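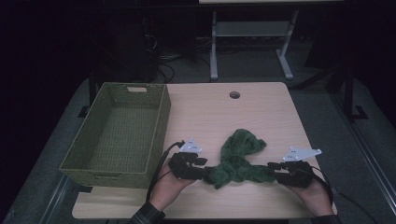
Figure 1. Desk with woven basket.

Does a Shorter Sign-up Form Bring in More Members?
Rocío Arriaga and Evaristo Barrera, statistics project, Hendville

1. Background
The Wekport book-swap site asks new members for eleven pieces of information, including a fax number. Our supervisor, Elvia Cortés, suggested we test whether people would rather not. We built a second form with three fields and sent each visitor at random to one or the other.

2. Method
We planned for 4000 visitors, split evenly, and wrote down our stopping rule before we began. Evaristo looked at the results on day two anyway and declared victory. By day five his victory had gone, and we agreed to leave the dashboard alone until the end of October.

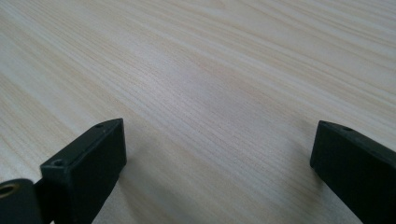 The split itself gave us more trouble. Visitors who cleared their cookies could be sent to the other form, so a few people probably saw both. We found 29 email addresses that appeared in each group and dropped them before the analysis. Refugio Figueroa thought we should have kept them under their first form, and he may be right — we ran it his way as well and the answer barely moved.

3. Results
The short form had the higher sign-up rate, by around 3 percentage points, and the confidence interval stayed above zero. Rocío would like it recorded that she predicted this. We did not measure whether the new members ever swapped a book.

4. Still to do
Split the results by phone and laptop. Ask Wekport who wanted the fax numbers.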